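Recyclobots: Teaching a Small Arm to Sort Our Rubbish
Project report, Wekanitz Robotics Elective

What we set out to do

When our group started talking in November, we had big plans about sorting the whole recycling room, and our supervisor very kindly talked us down to a tabletop. So our question became a smaller one – could a little 3D-printed arm learn to put crumpled paper into the right cup just by copying us? We named the project Recyclobots, and we are still rather fond of the name.

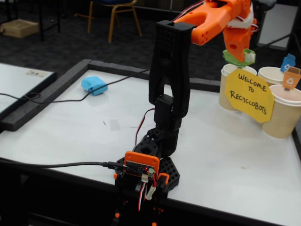 Teleoperation was the way we gave the arm its lessons. One of us moved a leader arm by hand while the arm on the table followed along, and the computer saved the joint positions and the camera video together. The paper cups are grouped close together at one side, with little recycling-bin flags for the colours, so the hardest bit for the person driving was holding the gripper right over them before letting go. We all got better at it, though some of us (the author included) needed a lot of practice and a few biscuits first.

Recording the demonstrations

We aimed for 100 episodes and kept every one where the piece ended up in the matching cup. If the driver fumbled, we threw the episode out and went again.
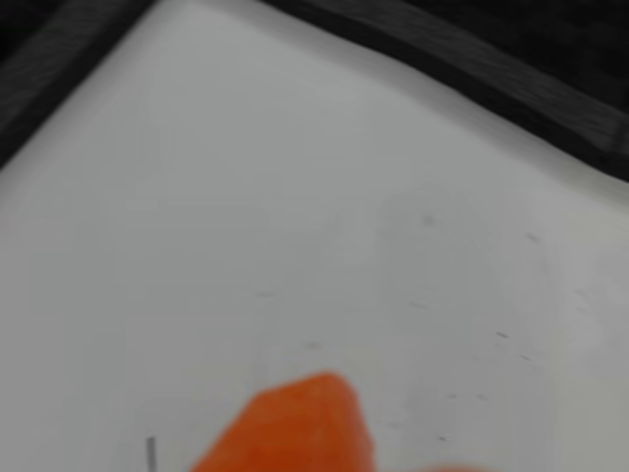
Slow, steady driving made for much nicer data than quick driving. In our first batch we were all showing off a bit, and the trained arm picked up our jerky habits along with everything else! After that we agreed to pause for a breath above each piece before closing the gripper, and the second batch was far smoother.

We also moved the pieces to new starting spots between episodes, so the arm couldn't simply memorize one place on the table.

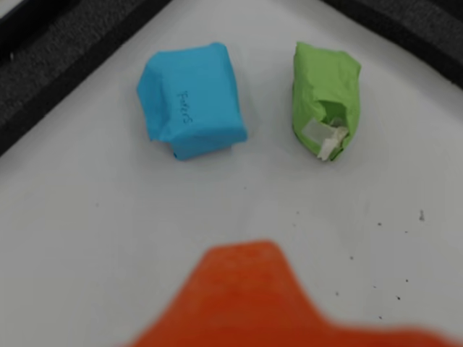 Training and testing

We trained on the Misance computer in the lab overnight and ran our tests on 1/21/20.
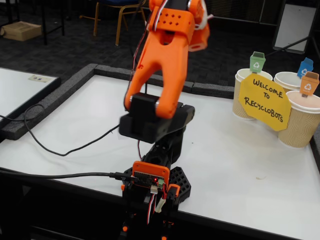 The arm did best when a piece started near the middle of the table. Towards the border it often reached a little short, and we think that comes from having recorded too few demonstrations out there. Given another term, we would record more of those and let 2 people share the driving evenly, so that the arm doesn't learn one person's style.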